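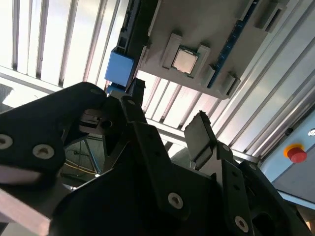
A processor chip in its holder on the fixture plate, with the gripper close by.

The Flurero student robotics club has spent its fall evenings teaching a robot arm to take a desktop computer apart, and we could not be prouder of the whole crew! 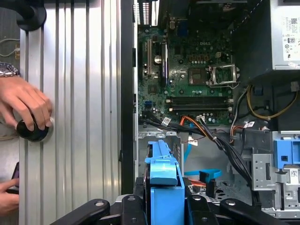
By In-ho Myung, Club Reporter

The 23 members started planning back in February (over a good deal of pizza), and they now meet on the project, which they call Clonine, every week. The blue drive caddy is the favorite job so far, and the memory is the one they grumble over.

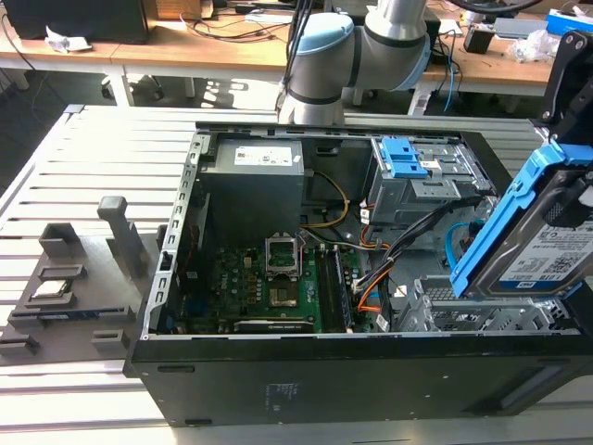 The arm holds a hard drive in its blue caddy over the open tower.

Families are warmly invited to stop by the Koo Room on 9 October 2019.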